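What's Inside a Gadget?

I love taking old toys apart (ask a grown-up first!). Inside you'll often find a circuit board, a flat piece that carries electricity from part to part.

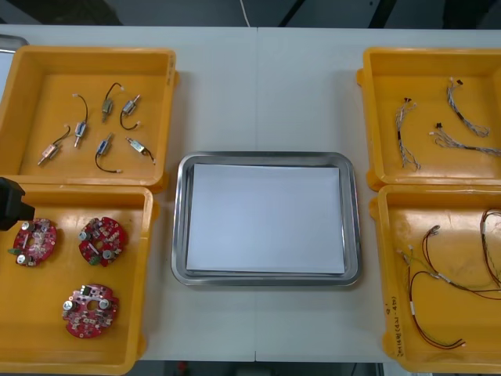 Boards don't have to be rectangles, either. Some are round and bright red, with a hole in the middle! The tiny bits stuck on top each have a job. Capacitors, for instance, store a little electricity for later.
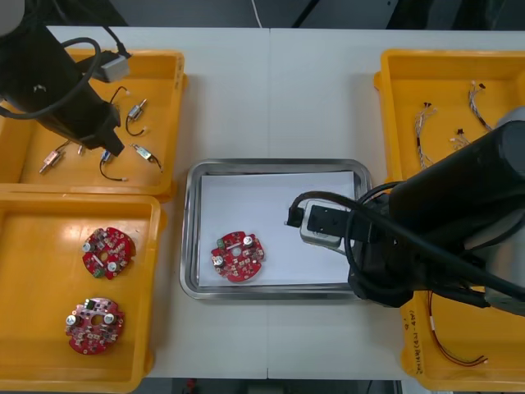
Why Sort the Parts?

I keep each kind in its own tray, so I can grab what I need fast.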